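Handovers between two arms: how many demos before it stops being rubbish?

Bench Arms board > Teleop and demo collecting

wobblygantry
Wednesday's session is done and I want a second opinion before we sink another month into this. We're teaching our two-arm setup to pick something up on one side, pass it across the middle and put it down on the other side. All teleoperated, one person on the leader arms, episodes saved through Brellska and trained overnight. We've got 143 episodes kept at the moment, nearly all of them snack packets and small boxes, and the policy does a lovely pick and then goes to pieces at the pass. The first arm holds on, the second arm arrives, and then they sort of hover there as if each is waiting for the other to go first.

My boss at Jirkmont has read somewhere that you need 2,000 episodes for anything with two hands and now wants me to just crank the handle until we get there. I don't fancy it. Each one takes me the best part of a minute plus resetting, and my wrists are already complaining.

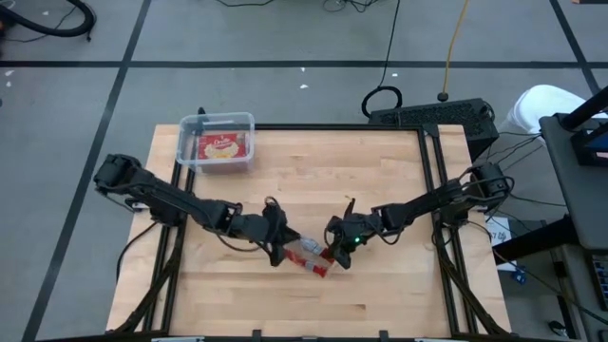
The bit I can't decide on is how long both grippers should have hold of the packet. When I'm driving I tend to let them overlap for ages, because I'm nervous of dropping it, and then let go with the first arm whenever I feel brave. Our other operator is much quicker, grabs and releases almost in one go. Both styles are in the same dataset. Is that the problem, or am I blaming the wrong thing?

pelican_crossing
It's the problem. Or it's most of it. You've got two people showing it two different ways of doing the hardest part, and it's averaging them. Pick one style, write it on a bit of paper, stick it where the operator can see it. We went with "grip, count one, release" and hovering dropped off straight away on ours.

I'd bin the slow ones. Yes, really.

tinfoil_marmalade
Hard disagree on binning. I had this argument with myself all last winter. Slow episodes still have perfectly good picks and places in them, so cut them up or weight them down, don't throw away an afternoon's driving! Also a dataset where everything is done exactly one way is brittle as anything. First time the packet sits a bit crooked in the fingers it's got no idea what to do.

pelican_crossing
Varying where the packet starts is good. Varying how long you dither with it is not. Those are different kinds of variety and people lump them together all the time.

tinfoil_marmalade
Fair, I'll give you dithering. I still wouldn't delete anything. Disk is cheap.

wobblygantry
Hm, I think I'm with pelican on the dithering, painful as it is, because most of the dithering is mine. I've just gone through and tagged them. 109 out of the 143 have what I'd call a clean pass, the rest are me faffing. So I could train on the clean ones tonight and see, it costs nothing.

grumbleseat
Before you do anything, what are your cameras seeing at the moment of the pass? If you've only got the overhead one then the grippers cover up half the packet just when it matters and no amount of tidy driving will fix that. We ran for weeks with a top view only. Added wrist cameras and it was night and day.

wobblygantry
Wrist cameras on both arms, and the overhead. The overhead is a bit useless at the pass, agreed, but the wrist ones are decent. They do go shiny with foil packets under our lights, which are very bright.

grumbleseat
Shiny could be plenty. Try a week of nothing but cardboard boxes and see if the hover goes away. If it does, it's the foil.

pelican_crossing
A week! He could find that out in an afternoon. Just run the policy you've already got on boxes only and on packets only and compare.

tinfoil_marmalade
^ this, do this first. And log what the gripper opening is doing, not just the video. Floppy things are awful because the fingers close much further than you'd expect and the bag just squashes, so "have I got it?" looks different every single time. With a box it's the same number every time.

lathe_bloomer
Can I ask a daft question from the cheap seats? Why not have it put the thing down in the middle and pick it up with the other arm? No pass at all. We do that on our Rirnex cell and it's dull but it works.

wobblygantry
Not daft, and if this were a production job I'd do precisely that. The pass is the thing we're being asked to show though. Someone upstairs has promised it.

lathe_bloomer
Ah. Condolences.

wobblygantry
Update. Trained on the clean ones only, same settings as before. Boxes: passes most of the time now, no hovering to speak of. Packets: still hovers, but less, and a couple of times the first arm let go too early, which it never did before. So I reckon you were both a bit right, annoyingly. Haven't tried cutting up the slow ones yet.

pelican_crossing
Letting go early is progress. It's committing at least. Get some more packet ones in with the count of one and I'd bet it settles. You're nowhere near needing 2,000.

tinfoil_marmalade
I'd also do a batch where you fumble the pass on purpose and recover it. Regrip, wait, then release. It has never seen a bad grip get put right if you've only kept the pretty ones.

pelican_crossing
And there goes your one consistent style.

tinfoil_marmalade
Recovery isn't style!! Different thing altogether. Tag them separately and try it with and without.

wobblygantry
Going to do the packets first, then the fumbles, tagged. Does anyone have a foot pedal they like for marking the start and end? The Tennant one we've got double-clicks and I keep ending up with 2 episodes where there should be one.

grumbleseat
Ours did that. Put a short delay on it in software, it'll ignore the second click.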